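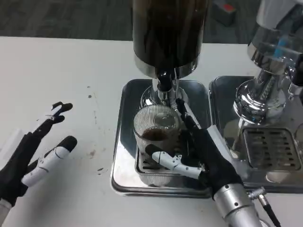

Home Articles Letters Back numbers Contact

One mark for the whole group

Aled Kemeys

Most second-year students on our course now get 50 per cent of one module from a group project. Everyone in the group gets the same mark. I think the project should stay and the shared mark should go, and I want to set out why before the course handbook is printed again.

I have taught the module for six years. In that time I have read a lot of group reports, and I could not tell you from reading them who wrote what. Neither could anyone else. A report arrives with four or five names on the front, it reads well or it reads badly, and a number goes on it. That number then goes on to the record of each student as if it were a fact about that student. It is a fact about the report.

The usual defence is that this is what work is like. In a job you are part of a team, the team succeeds or fails, and students might as well get used to it. I worked for nine years before I taught, most of them at Harko, and I don't recognise the picture. There was a manager who knew who was doing the work. People had separate tasks with their names against them. If somebody stopped turning up, it was dealt with, slowly and not always well, but it was dealt with by someone who was paid to do it. We give students none of that. We put a list on the noticeboard and tell them to sort out any problems between themselves.

What they do about problems, in my experience, is nothing. A nineteen-year-old will not report a person they have to sit beside until June. The keen one in the group does the missing section the night before and says nothing until the feedback form, if then. Last year one of mine, Seren Pumphrey, rewrote most of her group's report on the Plineo survey. She has said I may mention it. The group got a good mark and I was pleased with all of them. I only learned how it had been written when she came to see me about something else.

People worry about the students who do too little, and they should. I worry more about the quiet ones who would have done their share and were not let near it. Every group has somebody who decides early on that the safest way to a first is to do everything. The others are handed the bibliography, or the slides. They come out with a good mark and no practice, and the next time they have to write something on their own it shows. I had 43 students in the module this year, and the gap between group marks and exam marks was wide enough in both directions that I went back and checked I had not mixed up the columns.

Ifor Humphreys, who teaches the other half of the course, disagrees with me, and he has a fair point about time. Marking individual pieces takes longer. A group report is one script where there would have been five. He also says that students learn from having something at stake together, and that if you take away the shared mark they will simply do five separate projects in the same room. I have seen that happen too.

So I would not take away everything that is shared. My suggestion is that the report gets a small mark which all of them receive, perhaps a fifth of the total. The rest should come from a piece each student writes alone, 1000 words, saying what the group did, what they themselves did and what they would change about the method. It should be written in an ordinary room in an ordinary hour if we are worried about copying. A student who has been involved will find it easy. One who has only done the slides will find it hard, and we should want to know that in week five as well, when something can still be done. A half-page progress note would be enough then, with no mark attached.

I know peer marking is the fashionable answer — each student gives the others a score and the computer adjusts the total. We tried it two years ago with a package called Siltix. Nearly every group gave nearly every member full marks. The exceptions were two groups who had fallen out, and I learned that they had fallen out. I would not go back to it.

There is also the matter of what we tell employers. When I write a reference I am asked how a student works with other people, and the module is supposed to let me answer. At present it lets me say that the student was in a group. With a page in the student's own words in front of me I could say something useful and true.

The marking would take me an extra weekend in May. I would rather lose the weekend than keep signing off numbers I can't explain to the people who receive them. Replies are welcome, including Ifor's, and can be left in the tray outside the course office.

Last updated: Jul 5, 2000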